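Glaze notebook, small studio
Monday, May 15, 2023

Speckled white, deep bowls. Carrying on from the January entries, same clay, same base glaze, less iron in the speckle.

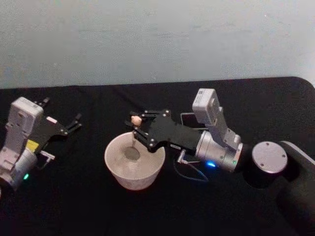

The kiln came down to 54 C by the time I got in, so I left the lid propped and did the buckets first. Unpacked after coffee. Bernadette had written the shelf positions on the back of the firing sheet, so for once I know which piece sat where.

What I wanted from this batch was an off-white that stays white on the outside of a deep form and doesn't go cream toward the foot. The January bowls went cream. Quang thought it was thickness, I thought it was the clay coming through. We are probably both partly right. On the new ones the color holds better down the taper, but the two from the bottom shelf are duller than the rest. I'd put that down to the kiln and leave the recipe alone for now.

Speckle: finer than before. Dalal likes it, says it reads as texture until you get close. Laiba would go back to the coarser grain. I sieved this one twice and the coarser batch only once, so if we go back, that is the thing to change. Write it on the lid, please. The last bucket had three different labels on it and none of them said how it had been sieved.

Weights for the test bucket, so they are in one place:
dry mix 444 g
water to start 196 g, then more by eye until it coated a finger properly
iron speckle added last, stirred by hand, no mixer

I know "by eye" is no use to anyone. Next bucket I will weigh the jug before and after.

Inside of the bowls. I poured and rolled, and tipped out quickly. On a form this deep the glaze wants to sit in the bottom, and on the worst of them there is a pool you can feel with a fingertip. Crescencio's method is to tip out, count to five, then turn it over again over a second bucket. Tried that on the last few. Feels more even to the hand, though I would want a full shelf of them before saying so to Rodrigues, who will ask.

Rims are fine. Wiped back a little with the yellow sponge and no bare spots. One has a pinhole right on the lip and goes in the seconds crate.

Black cloth is back on the table against the grey wall. It shows up an off-white far better than the bare tabletop did, and the edges of the speckle are easier to judge. It does crease, and it picks up every bit of dust, so shake it outside and not over the sink. If someone has an iron at home, the middle could use it. Fold it long ways when you put it away — the short fold is what gives us those ridges.

Rodrigues order: they asked for 200 of the deep shape, which I am not agreeing to until the bottom shelf is sorted out. I told them they could have a sample set first. Irnetti want to see the same white on something flatter. I have two plates bisqued that would do, if they haven't been used for wax tests.

To do
— cone packs on all shelves next firing, bottom one included
— Dalal to rewrite the labels
— ask Gridora whether the iron comes in the next grade up
— check the feet for scratching before anything gets wrapped
— Quang wants one bowl to cut in half and look at the wall. Give him the pinhole one.

Left one bowl unglazed on the shelf by the door for comparison. Please don't glaze it.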